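Cables on carpet, is there a non-ugly fix??

carpetmoth
So the workroom has gray carpet and a white table, and every cable I own goes off the back of the table and across the floor. All black. They tangle themselves, I swear. Moved in back in February, told myself I'd sort it that week. Ha.
Don't want to drill the table. Don't want to glue anything to the carpet – rental. Budget is small. What are people using?

dockside_lou
Velcro wrap, the cheap kind on a roll. Bundle everything going the same direction, wrap every foot or so. Done in 20 min. Do NOT use zip ties, you will be cutting them off by next weekend.

pinto77
Disagree on zip ties. If the setup doesn't change they're fine and they look neater. Mine have been on 3 years.

dockside_lou
"if the setup doesn't change" is doing a lot of work there

pinto77
ok fair, mine is a desk lamp and a printer

hallwaygremlin
Floor cover for carpet. There's a fabric one with hook backing that grabs the pile, no glue. I have the Rilline one, 12 feet, cut it with kitchen scissors. Stays put on low pile. On anything fluffy it walks around. What kind of carpet?

carpetmoth
Low. Office type stuff, really flat. How thick does the cover get with say 7 cables under it?

hallwaygremlin
7 is too many for one strip, it humps up and you'll catch a toe. Two strips side by side, or leave the thin ones out and run those along the wall.

Tessel
Is nobody going to say it. Get them off the floor. A tray that clamps to the back edge of the table, no drilling, power strip goes in the tray, ONE cord goes down to the wall. I've got a Proser clamp tray and it's been great. Check your tabletop thickness first tho, mine only just fit.

carpetmoth
Problem is half of it isn't going to the table. There's a tripod and a post standing out on the carpet, so stuff has to cross the floor somewhere.

Tessel
Then tray for the table stuff and a cover for the crossing. And keep the crossing short and straight! People run them diagonal across the room then wonder why they trip.

old_spool
Going to disagree with the covers. Carpet plus cover plus bundled power cords, they can get warm if there's a real load on them. At least feel it after an hour. And never run a coiled up extension under there.

hallwaygremlin
Never had mine get warm but yes dont coil it

old_spool
Also keep the cables away from tripod legs. A loop around a foot and one tug, there goes whatever's on top. Leave slack at the base, tie it to the leg low down, then let it head off to the wall.

pinto77
this one I agree with. learned it with a light stand

mrs_quill
Before you buy anything – unplug the lot, pull every cable out, put back only what you use. I threw out a whole shoebox. Label both ends while you're at it, masking tape and a marker. Then vacuum, you won't get another chance for ages.

carpetmoth
Going to do the unplug thing first I think. Then wrap, then see what actually has to cross. Tray maybe next month.

dockside_lou
post a before so we can judge you

Tessel
yes before pic or it never happens. also how deep is the drop behind the table, do you have room for a tray back there?

carpetmoth
Plenty of room behind. Ok fine, before pic. Will measure the table edge tonite and post the thickness.

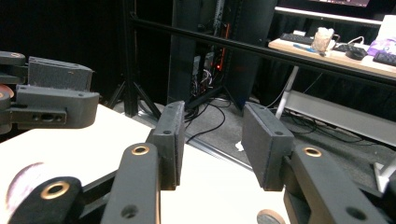 Before. Cables on the carpet past the table, tripod behind.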